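4. Packing and storing the awning

The Odance 300 awning can be left on the rail for short stops, but it should come off and go back in its bag before any highway driving. Allow two people for this section. One person can manage it in still air.

Before you start, check that the fabric is dry. If you have to pack it damp, unroll it again within 2 days and leave it open until both faces are dry. Mildew stains are not covered by the warranty.

4.1 Taking the awning down

1. Release the guy ropes, starting at the corners furthest from the vehicle.
2. Loosen the cam on each upright pole and lower the front edge to waist height.
3. Pull the pegs and knock the dirt off them.
4. Slide the awning out of the rail from the rear. Keep the fabric square to the rail or the bead will jam.
5. Brush off leaves and sand with a soft brush. Do not use detergent.

CAUTION: Do not lower the front edge with the guy ropes still under tension. The pole feet can kick out sideways.

4.2 Folding

1. Lay the awning face down on a clean groundsheet.
2. Fold the side panels in to the centre seam.
3. Fold in half lengthwise, then roll from the bead end, pressing the air out as you go.
4. Fasten the 3 straps. Do not overtighten them.

Poles and pegs go in their own sleeve. Never roll them inside the fabric.
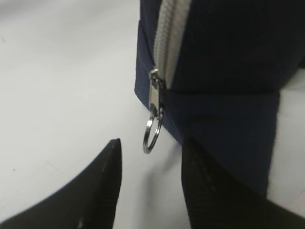 Geelong, December 26, 2020
Section 4.3 replaces the bag instructions in the first printing. Revised by Menaka Majumder, checked by Davoud Parsa.

4.3 Bags and zippers

1. Open the zipper fully before loading a bag. Forcing a roll through a half-open zipper strains the coil at the stop.
2. Put the roll in with the strap buckles facing away from the zipper.
3. Hold the two sides together with one hand and close the zipper with the other.
4. If the slider catches, back it off and clear the fabric. Do not use pliers.

NOTE: A stiff zipper can be rubbed with candle wax. Silicone spray marks the fabric and attracts dust.

4.4 Storage

Store bags off the floor, in a dry shed or cupboard, away from fuel and garden chemicals. Do not stack anything heavy on the roll. For storage of over 3 months, undo the straps and leave the bag partly unzipped.

Replacement straps are part no. 441. Order through your Odance dealer and quote the colour of the awning, as the strap webbing is matched to it.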